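Drudgate Benefit Card Reader, Model 2127 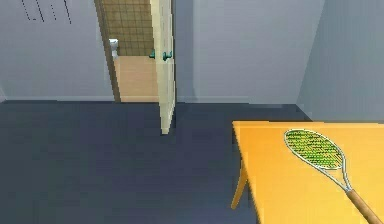
Interior view: carpeted room with the door open to the bathroom.

The Drudgate is a small card reader for food assistance schemes, made for the places where people spend their allowance: market stalls, village shops, community pantries, the van that comes up the valley in October with the last of the potatoes. It takes the card, shows what is left on it and prints a slip. We love it, and we've been using one ourselves at the Dalen pantry since the first batch came in.

The best thing about it is the balance check. Press the green key before you start packing and the holder sees the figure on their own side of the reader, in large type, without anyone reading it out across the counter. Trevor Kershaw pushed for that second display from the start and he was quite right – we would have left it off to save money!

It also copes with mixed baskets. If a shopper has eligible food and a bottle of washing-up liquid, the reader splits the total and asks for the rest in cash or by ordinary card. You load the list of eligible goods from Zisgate, and updates arrive overnight at 2 am if the reader is left on its stand.

No signal? It stores up to 900 sales and sends them on when it finds a network. Solveig Nordin ran hers for a whole weekend market at Skoltumberg that way and everything matched on the Monday count.

What you get
Reader with two displays
Charging stand and mains lead
38 paper rolls
Printed quick guide, large type

Battery: a full market day, with some left over
Languages: English, Norwegian, Swedish, Romanian (thank you, Octavian Tudose, for the last one)
Weight: light enough for an apron pocket, though the stand is not

The paper rolls are an ordinary till size, so any stationer will have them. Older Zisgate stands fit too, but they charge more slowly.

Repairs go to Bendik Midtbø at the Dalen workshop. Please take the paper out before posting.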